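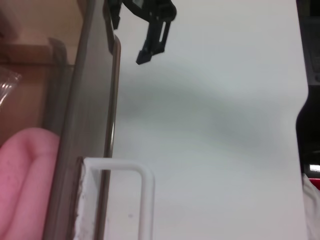 Elton Bird Group: minutes of the October meeting

Present: Mirta Navarrete (chair), Haris Omerović (minutes), Valbona Matić, Sibusiso Masilela
Apologies: Drita Begović

1. Minutes of the last meeting
Agreed, with one correction: the redshank were on Erell Marsh and the golden plover on Clellen, which Haris had the wrong way round. Sorry, plovers!

2. Swift boxes
What a summer. All 40 boxes are up, and Valbona had screaming parties over Kneževič Yard right into the evening. She will write to the owners of the mill about using the north wall next year (they sounded very keen on the phone).

3. Wetland count
Sibusiso gave us the figures for Erell Marsh: 353 lapwing, our best autumn count yet, and up to 200 teal tucked in behind the reeds, though the light was poor by then. A jack snipe got up almost from under Mirta's boots. Much envy round the table. Records to go to the county recorder before the next count.
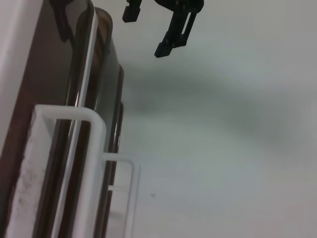 4. Hide at Clellen
The roof is sound but the left-hand shutter sticks and the bench wobbles. Haris to bring tools, meeting at the gate at 9 am. Anyone who fancies a morning of sawing and siskins is very welcome.

5. Winter feeding
Seed order agreed: £100, mostly sunflower hearts, with some nyjer for the goldfinches. Drita had asked by email whether we could try a ground tray for the bramblings. Yes please! Mirta to find a spot away from the cats.

6. Any other business
Valbona heard a tawny owl calling behind the church two nights running. Sibusiso would like a lift to the next count.

Meeting closed at 8.50 pm.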